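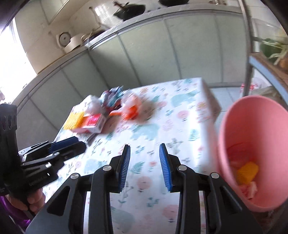
식탁보가 돌아왔다. 조용히. 유행이라고 부르기엔 좀 민망한 속도인데, 그래도 돌아오긴 했다.

시작은 인우드(Inwood) 골목의 중고 천 가게. 원래 커튼 팔던 집이다. 4월부터 창가 자리를 식탁보로 바꿨다고 한다. 개어 놓은 흰 천, 누렇게 변한 흰 천, 흰색이었을 것으로 짐작되는 천. 오전 열한 시쯤 가면 좋은 건 이미 빠져 있다. 두 번 갔는데 두 번 다 늦었다.

사는 사람들 나이가 제각각이다. 할머니 댁에서 보던 거라 산다는 사람, 할머니 댁에 그런 거 없었는데 산다는 사람. 자취방 접이식 테이블에 깔겠다고 줄자까지 들고 온 손님도 있었다. 길이 재다가 의자에 걸려 넘어질 뻔.

## 유리 밑에 깔려 있던 시절

우리 집 식탁보는 오래도록 유리 밑에 있었다. 다들 그랬을 거다. 천을 깔고, 그 위에 두꺼운 유리를 얹고, 사이에 명함이며 은행 달력이며 가족사진을 끼워 넣는 방식. 천은 보이기만 하고 만질 수는 없었다. 여름에 팔뚝이 유리에 쩍 달라붙던 느낌이 먼저 기억난다. 국물이 유리 가장자리로 스며들면 그 자국은 그대로 몇 해를 갔다. 유리 드는 게 일이니까. 어른 둘이 양쪽에서 잡고, 애들은 방에 들어가 있으라고 하고.

그다음이 비닐. 두껍고 투명하고 새것일 때 냄새가 심했다. 뜨거운 냄비 한번 잘못 올리면 동그랗게 울었다. 그 동그라미를 가리려고 꽃병 놓는 집이 있었고, 꽃병에 꽃은 없었다.

그러다 아무것도 안 깔게 됐다. 원목 식탁이 들어오고 나서다. 나뭇결이 예쁜데 왜 가리냐는 말이 설득력이 있었다. 각자 앞에 매트 한 장. 식탁보는 장롱으로, 장롱에서 상자로, 상자는 이사 때 어디론가. 찾아보면 아직 있는 집도 많을 것이다.

## 데스트덴에서 온 천

데스트덴(Destden)이라는 상표가 붙은 천을 가게에서 여러 번 만났다. 지금은 안 나온다. 직조 공장이 있었고, 무늬 있는 흰 면 식탁보를 주로 짰고, 문을 닫았다. 가게 주인이 아는 건 거기까지. 모서리에 붙은 작은 라벨은 세탁을 하도 해서 글자 반쯤이 없어진 게 보통이다.

무늬가 짜여 있는 천은 정면에서 보면 그냥 하얗다. 옆으로 고개를 기울여야 보인다. 빛이 비스듬히 들어오는 시간이 따로 있는데 우리 집 부엌은 오후 네 시다. 그 시간에 식탁에 앉아 있을 일이 별로 없어서 사고 나서 한참 뒤에야 잎사귀 무늬란 걸 알았다. 그전까지는 물결인 줄.

상태 좋은 것은 값이 꽤 된다. 구멍 하나 있으면 뚝 떨어지고. 구멍 있는 걸 사서 그 자리에 접시를 놓는 게 요령이라면 요령이다. 손님이 접시를 들면 들킨다. 뭐 어떤가.

새 천을 원하면 레너(Lehner)로 가면 된다. 동네 원단집치고는 크다. 폭 넓은 천이 있고 시접을 박아 준다. 가장 싼 면이 한 마에 2,000원인데 얇다. 비친다. 밑에 한 장 더 깔 생각이면 나쁘지 않다. 리넨은 몇 배 비싸고, 구김이 멋이라는 말을 믿을 수 있는 사람에게 권한다. 나는 못 믿겠어서 안 샀다.

## 재는 법, 늘어지는 길이

제일 많이들 틀리는 게 크기. 상판 크기로 사 온다. 그러면 짧다. 짧은 식탁보는 짧은 바지랑 비슷해서 본인만 모른다.

상판 길이에 양쪽으로 늘어질 만큼을 더해야 한다. 평소에 쓸 거면 한쪽에 19센티 정도가 앉기 편했다. 무릎에 안 걸리고, 일어날 때 같이 안 딸려 온다. 손님용으로 길게 늘어뜨리면 보기는 좋은데 애 있는 집은 말리고 싶다. 당기면 다 내려온다. 고양이도 마찬가지고.

세탁하면 준다는 것도 잊지 말 것. 면은 처음 빨 때 제일 많이 줄어든다. 박음질 맡기기 전에 한번 빨아서 말리고 가져가야 하는데 나는 그걸 박은 다음에 알았다. 한쪽이 뜨고 한쪽이 짧다. 지금도 그 상태로 쓴다. 벽 쪽으로 짧은 변을 붙여 놨다.

둥근 식탁은 둥근 천이 맞지만 네모난 천을 얹어도 된다. 모서리 네 군데가 뾰족하게 늘어지고 그게 꽤 근사하다.

## 얼룩 얘기를 안 할 수가 없다

김칫국물. 결국 이거다. 흰 천을 깐다고 하면 열에 열이 김칫국물부터 묻는다.

답은 간단하다. 묻는다. 반드시 묻고, 첫날 묻는다. 그 뒤로는 마음이 편하다.

빨리 찬물에 헹구는 게 먼저고, 뒷면에서 물을 흘려보내는 게 앞면을 문지르는 것보다 훨씬 낫다. 주방세제 한 방울 묻혀 두었다가 헹구고, 산소계 표백제를 미지근한 물에 풀어 담근다. 빨간 기운이 좀 남으면 햇볕에. 색 빠지는 게 눈에 보일 정도로 해가 잘 듣는다. 장마철엔 답이 없다. 몇일이고 기다리는 수밖에.

기름은 또 다르다. 물부터 대면 안 되고 세제를 마른 천에 바로. 카레는 포기했다. 카레 먹는 날은 걷어 놓는다. 촛농은 굳혀서 떼고 종이 대고 다림질. 초를 켤 일이 일 년에 몇 번이나 있나 싶지만.

이게 다 귀찮은 사람을 위해 코팅 천이 있다. 릴론(Rilon)이라는 이름으로 나오는 걸 한 달 써 봤다. 면처럼 보이는데 물이 또르르 굴러간다. 행주로 쓱. 편하다. 진짜 편하다. 다만 접은 자국이 안 펴진다. 다리미를 댈 수 없으니 십자로 난 선을 계속 보면서 밥을 먹어야 한다. 말아서 파는 데를 찾는 게 좋겠다. 손바닥에 닿는 느낌도 어딘가 미끌하고, 여름엔 예전 그 유리 생각이 난다.

## 다리지 않는 사람들

다림질은 하는가. 가게에서 물어보고 다녔는데 대체로 안 한다. 덜 마른 채로 식탁에 펴고 손바닥으로 문지른다는 대답이 제일 많았다. 해 보니 된다. 상판이 유리거나 칠이 단단해야 하고, 원목은 물 먹으니 하지 말 것.

다리는 쪽은 또 진지하다. 분무기, 천 안쪽부터, 마지막에 앞면. 접는 순서도 정해져 있다. 세로로 두 번 접고 봉에 걸어 둔다고. 가로로 또 접으면 선이 생겨서. 옷걸이에 휴지심을 끼워 거는 방법도 배웠다. 이건 당장 오늘부터 해도 되는 것.

## 소리

깔고 나서 제일 먼저 달라진 건 소리였다. 그릇 놓는 소리. 숟가락 떨어지는 소리. 컵을 끌 때 나던 드르륵이 없어졌다. 밑에 얇은 융을 한 겹 깔면 더하다. 아침에 누가 먼저 일어나 밥을 차려도 안 깬다.

그리고 식탁에 물건이 덜 쌓인다. 이건 예상 못 했다. 고지서, 약봉투, 충전기, 반쯤 깐 귤. 천이 깔려 있으면 왠지 그냥 못 올려놓겠더라는 사람이 여럿 있었고 나도 첫 주엔 그랬다. 둘째 주에 고지서가 돌아왔다. 충전기는 그보다 빨랐다.

인우드 가게는 가을까지 식탁보 창가를 유지할 거라고 한다. 커튼은 안쪽으로 밀렸다. 계산대 옆 바구니에 짝 안 맞는 냅킨이 있는데 그것도 흰색이고, 그중에 데스트덴 라벨이 가끔 섞여 있다. 뒤져 볼 만하다. 나는 한 장 건졌다. 귀퉁이에 누군가의 이니셜이 빨간 실로 수놓아져 있고, 지금은 빵 덮는 데 쓴다.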